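April, late evening

I slept in until nearly nine, the first time since we moved to Jullstead, and woke up so pleased with myself that I made pancakes (too many, of course) and ate them by the window with the radio on. The rain had stopped and the whole street smelled of wet lilac!

Afterward I stripped the beds and put the winter quilts away, a job I'd been dodging for weeks.
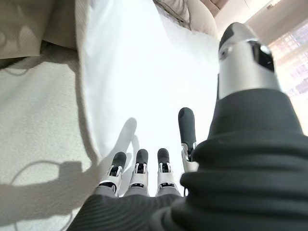
By noon I was on the bus to Tustov for seedlings, 16 tomatoes and 2 squash, and the lady at the stall threw in a pot of mint that I balanced on my knees all the way home. I'm still tired from the stairs, but it's a good kind of tired. Page 183 of my library book is waiting, and I mean to get through five more before I put out the lamp.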